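Teleoperation cell budgeting

Teleoperation cell budgeting is the business of working out what you need to buy, and in what order, before people can sit down and teach robots to handle ordinary objects. I've planned two of these cells now, one at Golton and one at Kirnham, and I keep this entry in the Adness handbook wiki up to date as I learn things (usually by getting them wrong first!). Last revised 19 Nov 2025.

What counts as a cell

For planning, I treat a cell as one work table, the space around it, the hand equipment people wear or hold, the computers, and everything that plugs into any of it. Arms get their own budget sheet. They have longer lead times, a different approval route, and they swallow every conversation if you let them in too early.

Hand equipment

Two families come up over and over. Worn devices strap over the operator's own hands and follow the fingers, so you buy them in pairs and you have to think about cable length, sleeves and hand size. Hand-held grippers are simpler to share between people, and the pads on the fingers are a consumable, so please put them under consumables and leave them out of the capital line. At Golton we bought both, and I'd do it again, but I'd stagger the orders so the first purchase teaches you something about the second.

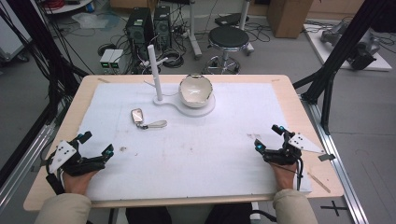 Glove devices on both hands, with the bowl and stand waiting on the foam. 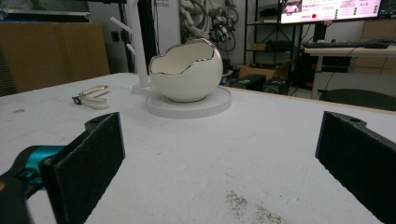

Tables and surfaces

My first table budget was silly. I priced five nice tables and forgot that every one needs a surface on top, and surfaces wear out! Foam padding is kind to dropped crockery and picks up marks very quickly. A bare white top wipes clean but is hard on anything that falls. I now allow for one foam sheet per table plus a spare, and I order the spare on day one (the supplier's shade changed between my March order and the next one, which annoyed everybody).

Props

Household objects are the cheapest line on the sheet and the one most likely to hold you up. Bowls, mug stands, key fobs, straps, that sort of thing. For Kirnham I set aside 50 props and wished I had bought duplicates of the breakable ones. Shops drop a bowl from their range without any warning, and then you're hunting for a matching one online at night.

Cables, power and the dull stuff

Cables are where my totals always drift. You need the long ones, then the clips to keep them off the floor, then more power supplies than the diagram shows. On the Quan project, cabling and power came to $2405 and I'd originally typed it in as "misc." Give it a proper heading. Shelving belongs here too, and stools, and a screen that can be seen from the work table.

Storage for packaging is a real cost as well, mostly in floor area. Keep the boxes for anything under warranty, flatten the rest, and agree on where they live before the first delivery turns up.

Ordering sequence

I order tables and power first, then computers and screens, then hand equipment, and props last of all. It took almost a full quarter for everything to arrive at Kirnham, and the props could have been bought in an afternoon.

See also: Consumables list; Warranty returns; Floor plans, Golton and Kirnham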